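The cell that restocks a shelf

Rarcombe, 2023-11-18

The building used to store carpets, and the loading door still sticks. Past it, at the far end of the ground floor, Ghassan Mansour is on his knees with a torch in his teeth, checking the connectors under a table. He does this every morning before anything is switched on. It takes him seven minutes if all is well.

The table belongs to a two-armed cell that Elteck runs to work out how a machine might handle shop goods. The arms take packets from the tabletop, pass them across if they need to, and put them on a small shelf unit. The goods are the sort found near any chemist's till, and most of them come from the shop on the corner.

Mansour came to the job in April from Jakab, a firm in Pudport that serviced bottling lines. He had spent years on machines that did one thing very fast. The new one does many things slowly, and he says the upkeep is closer to looking after a bicycle than a production line. Little and often, mostly with hand tools.

Cables come first. Each gripper has a small camera mounted over it, and each camera has a cable that must follow the arm back to its base. Leave too little slack and the plug works loose when the wrist turns. Leave too much and the loop catches on the shelf, or on whatever the other arm is holding. Mansour moves each wrist by hand through its full turn and watches the loop rise and fall. He has replaced both cables since the summer and keeps a spare pair in a biscuit tin.

Next he checks the bases. The arms are fixed at the front edge of the table, and a base that has shifted by the thickness of a coin will put the fingertips in the wrong place at full reach. He has drawn pencil marks to check against. When a bolt has crept he tightens it, then runs both arms to the same point in the middle of the table and looks at where the tips meet.

The fingertips themselves wear out. Cardboard is hard on them, and so is the printed edge of a hanging card. He wipes them with a damp cloth at midday and changes them after 200 hours, whether they look tired or not. The old ones go in a jar.

Then there is the setting out. The shelf goes at the back centre of the table. Pouches go on the top shelf and boxes on the one beneath, with room left at the right of each. The packs waiting to be picked up lie on the wood.

Blister packs are the awkward ones. The plastic is clear, so the cameras see through it or catch a reflection, and the card behind bends if it is squeezed. A razor in its pack is also lopsided, with the weight down one side. Mansour sets the grip force for these by hand, starting low and going up a step at a time until the pack no longer slides. He writes the figure on the job sheet along with the name of the product.

With a long pack he prefers to use both arms, one at each end. It means the two have to agree on where the pack is, which shows up any error in the morning's set-up straight away. If the card bows, the arms are too close together. If a tip slides off, they are too far apart.
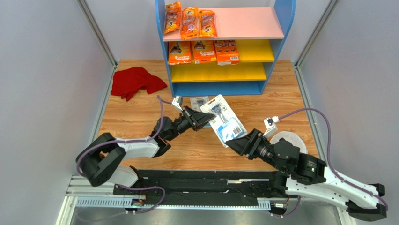 When it goes wrong

Most stoppages are small. Of the 54 written in the log since April, 40 were put down to a cable, a connector or a worn tip. Mansour fixed nearly all of those at the table.

The rest took longer. One was a wrist joint that had begun to click. He took the housing off, found a screw had backed out, and put it back with a drop of thread lock. Another was a camera bracket that had bent a little – not enough to see, but enough to make the arm reach short every time. He lost two days to that one. He now lays a steel rule against both brackets at the end of each week.

The last job of the day is to park the arms and cut the power at the wall. He fills in the log standing up, in capitals, and hangs the torch on its hook by the sticking door.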